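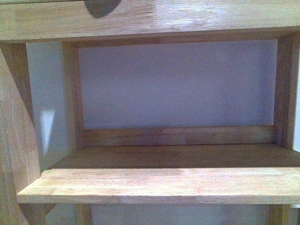 Filed under: Manipulation > Methods & Results
Print this thread | E-mail this thread

lowtorque
August 13, 2020
Reran the Sturora shelf placement protocol on our own wooden shelving. The write-up by Settimio Sala says a policy trained on 139 demos puts the item down inside the compartment in 70 percent of trials. We followed it to the letter and got a very confident arm that sets things on the front lip and lets go. Has anyone else matched his number?

Vollby_fan
We did, more or less. Did you start each trial with an empty shelf? The June revision of the protocol asks for it, in a footnote, in a font for ants.

lowtorque
Empty shelf every time. I can read ant.

pgain
My money is on the head view. When you look down into a compartment, the front edge is bright and the surface behind it sits in shadow. The policy goes for the bright strip. I'd call that a lighting result with a manipulation paper stapled to it.

Vollby_fan
Disagree. We turned the overhead lights off for half our trials and the score barely moved. What did move it was starting height. Drop the wrist 8 cm before the approach and the top board stops being a problem.

pgain
So the method works if you do the hard part by hand first. Noted.

Vollby_fan
It's one line in a config file — I'd hardly call it manual labor.

arnach_lurker
Arnach rig here. We see the lip thing too, but only with policies trained on the Layug shelf, where the boards are thinner. Mixing in demos from two shelves fixed most of it. I wouldn't blame the lights or the wrist until you've tried that.

lowtorque
We only have the one shelf. I'll try the wrist height first, then go ask for furniture money and see how that lands.

pgain
On the front lip, presumably.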